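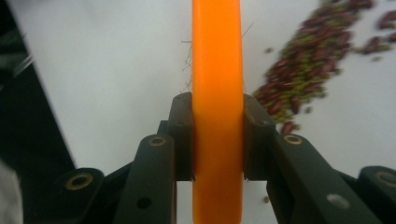 Rodel Bañez wrote on the Badlow student robotics list:
> Our team has read the rules for the sorting task twice and remains unsure on one point. Are the red and green beans to be separated during the recorded runs, or is that reserved for the final round? We would also like to know whether the finger pads may be changed after February's inspection.

Dear Rodel, dear team advisors,

Thank you for the question, which two other teams have also sent to the office.

Separation by color is required in the final round only. For the recorded runs, teams work with the mixed beans and a hand-held tool in the orange handle class. Each team may submit up to 800 runs – the earlier limit of 1600 applied to the Doruvar division and was copied into the student rules by mistake.

Finger pads may be replaced if the new pair has the same outer dimensions as the inspected pair. Changes to the linkage arms, including the pivots, require a new inspection. Please send the request to Drilter Hall before the team's next lab session and include the team number.

Beans left on the table at the end of a run are to be recorded on the score sheet. Section 4 of the rules will be corrected accordingly.

Noemi Costa
Student Competition Office, Badlow
2018-04-21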